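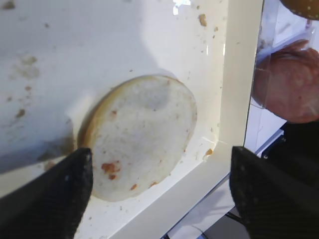
**1/7** Udix has today published its revised good practice note on robots that handle food during trials and demonstrations. The main points are set out in this thread. The full note replaces the version issued in May.

**2/7** Gripper fingers are to be treated as food contact surfaces whenever food is handled unwrapped. They must be cleaned before the first pick, after every change of food, and at least once every 40 picks. Textured fingers need a brush as well as a cloth.

**3/7** Trays should be plain, light in colour and free of deep scratches. Crumbs and sauce are to be cleared between runs - a tray that looks clean from standing height should still be checked up close, along the inner corners.

**4/7** Raw meat, or anything standing in for it, stays wrapped and outside the tray used for bread. If a finger touches the wrapping, the run stops and both fingers are cleaned. This applies equally to items that will not be eaten.

**5/7** Grip force for soft bread should be set as low as the task allows. Sites must record the setting used, the item and any visible damage. Cables are to be kept clear of the arm's path and away from the tray.

**6/7** Mokoena and Beletti tested the draft over 2832 picks. Their comments led to two changes: the cleaning interval was shortened from 80 picks to 40, and the log sheet was reduced to a single page. We thank both teams for their care.

**7/7** The note applies to all Flornow member sites from the date of this post, Dec 24, 2024. Food used in trials must not be served or sold afterwards. Questions on wording may be sent to the Udix standards desk - please quote the paragraph number.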